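Buy the simulation seat before you buy the arms

Opinion

Every spring the same spreadsheet lands on my desk. Two arms, two hands, a table, a line for "misc." No line for sim time. Then by December somebody is asking why the sorting cell still can't put a blue part in a blue tray.

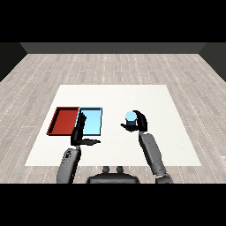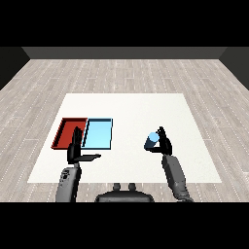 Both views: simulated sorting task, blue cylinder in the right hand, trays still empty.
Leladlow Review, Issue 13, p. 2

Look at how little is in there. A table, two trays, one part. You would think that's cheap to build for real, and it is. The table was never the expensive bit. The expensive bit is finding out in month four that your left hand hovers right where the right one needs to go, with the hardware already bolted down and the invoice paid.

We did it backwards at Lovon. Hands first, then mounts, then a panicked request for software money. The request was 3,236 dollars and it took longer to approve than the hands did, which cost many times that. Go figure. Purchasing likes things that arrive on a pallet.

My argument is simple enough. Put the simulation line at the top of the budget, seperate from "engineering support," where it gets eaten. Give it an owner. Run the task with the reach and hand size of the thing you are thinking of ordering, and don't sign until you've watched it fail a good long while. On the Solletti project we logged 1,423 runs before the order went out. Changed the tray spacing twice. Changed it on a screen, on a afternoon, for nothing.

Yes, sim lies. Friction is wrong, lighting is too kind, a part that sits nicely in a rendered hand may slide out of the real one. I've heard it from the Ostapchuk reps and they have a point — they also sell hands. So keep money back for the real tests. A third of the total if you can get it. Most places can't, fine, get a quarter.

What I would cut: the second spare controller, the custom enclosure, the demo day. Nobody needs the enclosure in year one.

Budgets close soon. Move the line up before they do — it's one row.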